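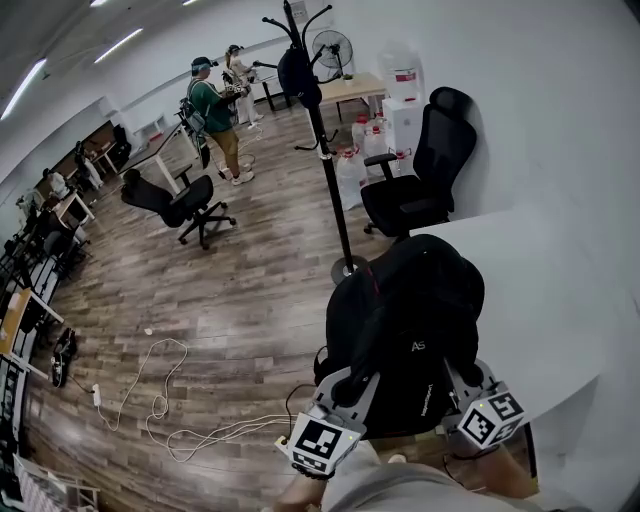 The Last Bus to Flarkside

The bus to Flarkside had 23 seats and I wanted the one at the very front, across from the driver, where the windshield is as big as a movie screen. I got it! I had my black backpack on my knees and a cheese roll in my coat pocket, and I was nine years old and traveling alone for the first time in my life.

My grandmother lived at the end of the line. She had written out the stops for me on the back of a seed packet, Nakstead first, then the mill, then the long climb, and I held it the whole way even though I knew it by heart.

At Nakstead everybody got off except me and a woman with a crate of hens. Oh, those hens! They were brown and speckled and furious, and every time the bus leaned into a bend they all shouted at once. The woman said they were going to her sister's and that they had never been up a mountain before. I told her I hadn't either, not by myself. She gave me a feather for my hat, and I didn't have a hat, so I stuck it behind my ear.

Then came the climb. It was May, and down in the valley the apple trees were in bloom, but up there the snow still lay in the ditches, blue at the edges. The driver dropped into low gear and the whole floor hummed through my shoes. He pointed with his chin and said, "Watch the left side now."

I watched. We came around the rock and there was the lake, all of it, with the ice breaking up and the sun going down straight into the cracks. I have seen bigger lakes since then. I have flown over oceans. Nothing has ever made me stand up out of my seat like that one did, feather and all, with both hands flat on the glass.

The driver stopped the bus. He just stopped it, right there in the road, and turned off the engine so we could hear. The ice was singing - long, low notes that slid up at the end, like somebody bending a saw. Even the hens went quiet. We must have been late by then, and he let it go on anyway.

"It does that for one week," he said. "Sometimes less."

My grandmother was waiting at the stop with a lantern and her big green boots. She asked if I had been scared, and I talked all the way up the path, through the gate, through the soup, and up the stairs to bed, and she had to take the feather out of my hair after I fell asleep.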